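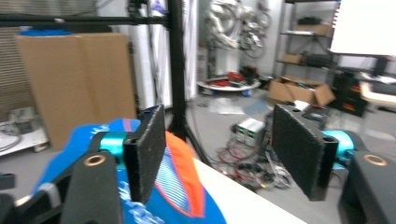 How to Read a Medical Study Without Losing an Afternoon

Somebody has forwarded you a study. The subject line is in capitals. Before you pass it on to 39 relatives, try the following.

1. Find the paper itself. News stories usually link to it near the bottom, where few readers go. If the link leads to another news story, keep digging — my record is four.

2. Read the methods before the conclusions. You want to know who was studied, for how long, and what they were compared with. A trial of 34 people can be perfectly good work. It can't tell you much about a rare side effect.

3. Look for the plain numbers. "Doubles the risk" sounds alarming until you see that it went from one in 10,000 to two. Write both figures down.

4. Check whether it has been peer reviewed. A preprint hasn't been, and will normally say so on the first page. Peer review doesn't make a paper right, either. My friend Margareta Surdu reviews for a journal and describes the job as unpaid proofreading with arguments.

5. Read the limitations section. Authors tend to be franker there than in the press release.

6. See who paid. Funding is listed at the end, in small type, next to the thanks.

If you still can't make sense of it, print it out and take it to your doctor. Keep it to one study per visit.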